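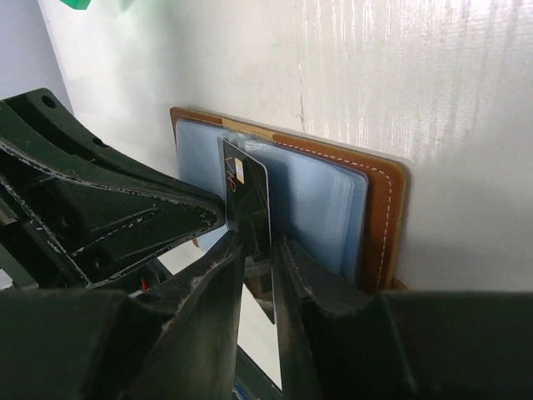 ## 4. Setting up a weekly digest

Voma can collect the posts published on your team blog during the week and send them out as one email. Readers who don't want the email can follow the same digest as a web feed. This section covers creating a digest, choosing what goes into it, and sending the first issue.

You need:

- a Voma site that is already live (section 2)
- an Editor or Owner account
- at least one published post
- a sender address that you can receive mail at

If your site was moved over from Karker's older hosted service, finish the import in section 3 first. Imported posts keep their original dates and will not be pulled into a new digest unless you add them by hand.

### 4.1 Create the digest

1. Sign in and open **Publishing > Digests**.
2. Select **New digest**.
3. Type a name. Readers see this name in their inbox, so keep it short. You can change it later, but the web address of the digest stays as it was when you first saved.
4. Choose a language. This sets the date format and the wording of the fixed parts, such as "Read more" and "Unsubscribe".
5. Under **Frequency**, choose **Weekly**.
6. Pick the day and time for sending. The time is taken from the site's time zone, shown in grey under the box.
7. Select **Save as draft**.

The digest now appears in the list with the label *Draft*. Nothing is sent while this label is showing.

> **Note:** A site can have up to 12 digests. Drafts count towards this number. Archived digests do not.

### 4.2 Confirm the sender address

Voma will not send from an address that hasn't been confirmed.

1. Open the digest and go to the **Sender** tab.
2. Enter the sender name and the sender address.
3. Select **Send confirmation**.
4. Open the message that arrives and follow the link in it. The link works once and expires after two days.
5. Go back to the **Sender** tab and reload the page. The address should be marked *Confirmed*.

If the message doesn't arrive, look in the junk folder, then check the spelling of the address. Shared mailboxes sometimes hold outside mail until a person releases it. You can ask for a new link once an hour.

> **Caution:** Changing the sender address on a live digest pauses it straight away. It stays paused until the new address has been confirmed, even if the sending time passes in between.

### 4.3 Choose what goes in

Open the **Content** tab. There are two ways of filling a digest.

**Automatic.** Every post published since the last issue is included, newest first. You can narrow this by category, by author or by tag. When you set more than one filter, a post has to match all of them.

**Manual.** You tick the posts you want in each issue. If nothing is ticked by the sending time, no issue goes out and the editor gets a reminder.

To set up an automatic digest:

1. Select **Automatic**.
2. Under **Filters**, add the categories you want. Leave the box empty to include everything.
3. Set **Posts per issue**. Anything over the limit is listed at the bottom as a title and link only.
4. Set **Summary length**. The default is 200 characters. If the author wrote a summary for the post, Voma uses that and ignores this setting.
5. Decide whether to show author names. On blogs with several writers it is best left on.
6. Select **Save**.

Private posts and posts with a password are never included, whatever the filters say. A post that is edited after it has gone out in one issue will not appear in the next one. To send it again, open the post and choose **Include in next digest**.

### 4.4 Write the introduction

Each issue can start with a short introduction. Most teams use it for the things that don't deserve a post of their own: who is travelling, which meet-up is coming up, a talk that has been put online.

1. Open **Content > Introduction**.
2. Type the text. Bold, italics, links and bulleted lists are allowed. Headings are removed when the issue is built.
3. To use the same introduction every week, tick **Keep for later issues**. Otherwise the box is cleared after sending.

You can put placeholders in the text. They are filled in when the issue is sent.

| Placeholder | What the reader gets |
|---|---|
| `{issue}` | The issue number |
| `{date}` | The sending date |
| `{count}` | The number of posts in the issue |
| `{site}` | The name of your site |

With the language set to English (UK), `{date}` is written with the weekday in front, for example Friday, October 5, 2018. To put the day before the month, open **Settings > Region** and choose the second date style. The change applies to the whole site — posts and comments as well as digests.

### 4.5 Add a header picture

The header picture sits above the introduction. It is optional. If you don't set one, the issue starts with the name of the digest in plain text.

1. Open the **Design** tab and select **Header picture**.
2. Upload a file, or choose one from the media library.
3. Drag the crop box until it covers the part you want. Use the phone preview on the right to check it at a narrow width.
4. Fill in **Caption** if you want a line of text under the picture.
5. Fill in **Text description** for readers who have pictures switched off.
6. Select **Save**.
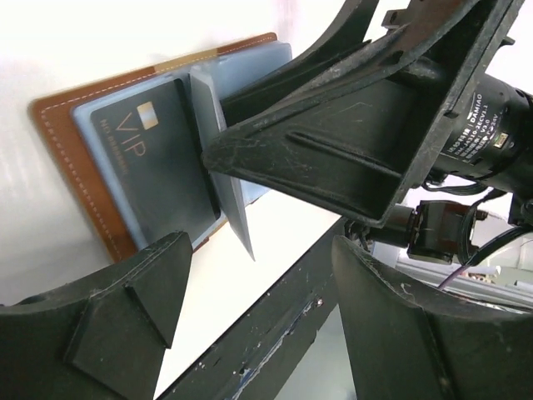 *Brown leather card holder with a dark card marked VIP.*

Large files are made smaller when you upload them, and the original is kept in the media library. Moving pictures are accepted, but several mail programs show only the first one in the sequence.

The Lummont theme has its own header layout, with the title laid over the picture. If your site uses Lummont, turn off **Title over picture** before adding a caption. With both switched on, the caption is hidden in the email, though it still shows on the web version.

### 4.6 Add readers

Readers can join by themselves through the sign-up form, or you can import a list.

**To show the sign-up form:**

1. Open **Readers > Forms**.
2. Choose the digest from the list.
3. Select where the form should appear: side column, foot of each post, or its own page.
4. Select **Publish form**.

**To import a list:**

1. Save your list as a CSV file with the email address in the first column. A name in the second column is optional.
2. Open **Readers > Import** and choose the file.
3. Check the preview. Rows marked in red are missing something or are already on the list, and will be skipped.
4. Tick the box to say that the people on the list have agreed to get the email.
5. Select **Import**.

The standard plan allows 2,470 readers for each site and the team plan allows 3,370. The same person signed up to two digests counts once. When a site reaches its limit the form stays up, and new sign-ups go on a waiting list under **Readers > Waiting**.

> **Caution:** Don't import an address list from an event unless the people on it were asked. Too many complaints from readers will cause Voma to suspend sending for the site, including password reset messages.

### 4.7 Send a test

1. Open the digest and select **Send test**.
2. Enter up to five addresses, with a comma between them.
3. Select **Send**.

The test is built from whatever would go into the next issue. The subject line starts with [TEST]. Placeholders are filled in, except `{issue}`, which always shows 0.

Open the test on a computer and on a phone. Check these:

- the sender name and subject line
- every link in the introduction
- the order of the posts
- the unsubscribe link, which in a test leads to a sample page and removes no one

### 4.8 Switch the digest on

1. Select **Go live** at the top of the digest page.
2. Check the summary. It shows the next sending time, the number of readers and the number of posts.
3. Select **Confirm**.

The label changes from *Draft* to *Live*. The first issue goes out at the next sending time. To send it sooner, choose **Send now** from the menu. The weekly timing isn't affected, so if you send on a Thursday and the digest is due on Friday, readers will get a second issue the next day if there is anything new to put in it.

To skip a week, open **Schedule** and untick the date. For a longer break, use **Pause**. A digest paused over the holidays and restarted in January will gather up every post from the gap, so you may want to switch to manual for that one issue.

### 4.9 If something goes wrong

**The issue wasn't sent.** Open **History** and look at the last line. *No content* means there were no matching posts. *Sender not confirmed* means you should go back to 4.2. *Held* means that the site has reached a limit or is under review.

**A post is missing.** Check its category against the filters, and check that it was published before the sending time. A post scheduled for the same minute as the digest goes into the following issue.

**Names with accents look wrong after an import.** Save the CSV file again with UTF-8 encoding, remove the affected readers and import them once more.

**Short surnames are rejected.** Older versions of the form refused names with fewer than three letters, such as Li. Update the form by opening it and selecting **Publish form** again. You don't need to change anything else.

**The digest looks different in one mail program.** Some differences can't be avoided. Choose **Design > Simple layout** if many of your readers use an old program. It drops the columns and background colours and keeps the text, links and header picture.

Corrections to this section go to Harriet Esposito in documentation, using the **Report a problem with this page** link. Please give the step number and the version shown at the foot of your admin page.

Next: section 5, Comments and replies.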